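火曜日

朝は雨。バスが遅れて、Zustdaleの事業所に着いたのは始業の五分前だった。ロッカーで作業靴を出しかけて、今日は午前が二階の番だと思い出し、また戻した。靴を替えなくていい日が週の半分になって、もうひと月たつのに慣れない。

10月から、配膳準備の班は交代で二階に上がっている。下の厨房では今までどおり、食器と調味料の補充、戸棚の整理、容器の回収。二階では机に座って、Kahsayの画面で腕の動きを確認する。実機のArnessはまだ一台しか入っておらず、しかも奥の部屋から出ていないので、見るのはほとんどシミュレーションのほうになる。手首の視点の画を一件ずつ開き、手が物に届く向きか、棚に当たりそうか、人がやるならどうするかを書く。今月の割り当ては班全体で1524件。今朝の時点で済みが498件だった。このペースだと月末に残る。班長もそれはわかっていて、何も言わない。

午前中は戸棚まわりの件ばかり続いた。戸棚の近くは画が見にくい。手が下から入ると、棚の底と自分の手で画面の大部分がふさがって、肝心の物が小さくなる。最初の週は上下がわからなくなって、何度も首を傾けて見ていた。今は取っ手の向きを先に見る。取っ手が逆さに写っていたら、見上げているか、手首が回っている。誰に教わったわけでもなく、隣の席の人も同じことをしていた。

午前の最後に開いた一件で手が止まった。緑の瓶のような形のものが戸棚の底のすぐ下に斜めにあって、太いほうが棚に寄り、細いほうが左下を向いている。指は二本とも開いたままで、何も挟んでいない。備考欄に、つかむ前か放した後か一枚では判断できないと書いた。それから、人なら胴を横から持つ、とも書いた。書いてから、自分が瓶をどう持っているか自信がなくなり、休憩のときに給湯室の醤油の瓶で試した。横から持っていた。ただし先に小指を底に添えていた。それも追記した。

こういうことを書かされるのは、嫌ではない。二十年近く手でやってきたことを、一度も言葉にしたことがなかった。ただ、書き終わったあとに少し落ち着かない感じが残る。小指のことまで書いて、それで腕のほうがうまくなったら、下の補充の仕事はどうなるのか。Trarnarの説明会では人数は減らさないと言っていた。時間の使い方が変わるだけだと。実際、今のところ誰も辞めていない。でも夕方の短時間の募集は、夏を最後に出ていない。

昼は食堂でうどん。200円の小鉢をつけた。きんぴら。下の班の人たちと同じ卓になり、二階は座れていいねと言われた。座りっぱなしも腰に来ると言ったら、笑われた。悪気はないと思う。ただ、二階に上がる順番に入っていない人が二人いて、その人たちの前でこの話をするのは気をつかう。画面の字が小さくて嫌だと自分から断った人と、言葉の関係で外された人だ。後の人のほうは、棚の中のことなら班で一番よく知っている。備考を口で言ってもらって誰かが打てばいいのではと、午後に班長に話した。検討するとのこと。メモは取っていた。

午後は下。靴を替える。棚の上段の調味料を全部おろして拭いた。踏み台に乗って戸棚の底をのぞくと、油がうっすらついていた。前はこの角度から棚を見ることはなかったので、気づかなかったのだろう。拭くのに思ったより時間がかかり、回収の台車が後ろにずれた。洗い場に謝りに行く。

三時から全員で30分の打ち合わせ。議題は備考欄の書き方。「届かない」「遠い」「無理」が人によってばらばらなので、統一したいという話だった。私は「遠い」を、手を伸ばせば届く場合に使っていたが、届かない意味で使っている人もいた。先週までの分をどうするかは決まらず。全部見直しになるとつらい。二階の担当の若い人が、わからないものはわからないと書いてください、と繰り返していた。厨房ではわからないまま手を動かすことのほうが多かったから、これは案外難しい。

帰りにもう一度二階に寄って、午前の一件の備考を読み返した。許可をもらって画を印刷した。明日、踏み台を持ってきて同じ向きで手を出してみるつもり。帰宅は七時過ぎ。夕飯は残りのカレー。
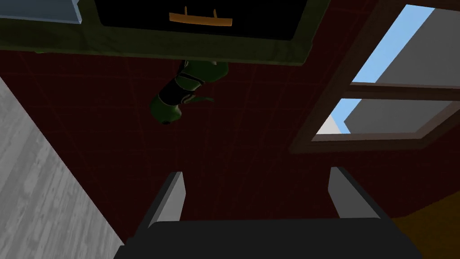
明日の分

踏み台は洗い場の横。使う前にひと声かける。
「遠い」の件、自分の分だけでも数件見直す。
二階は午後から。眼鏡を忘れない。
作業靴の中敷きを買う。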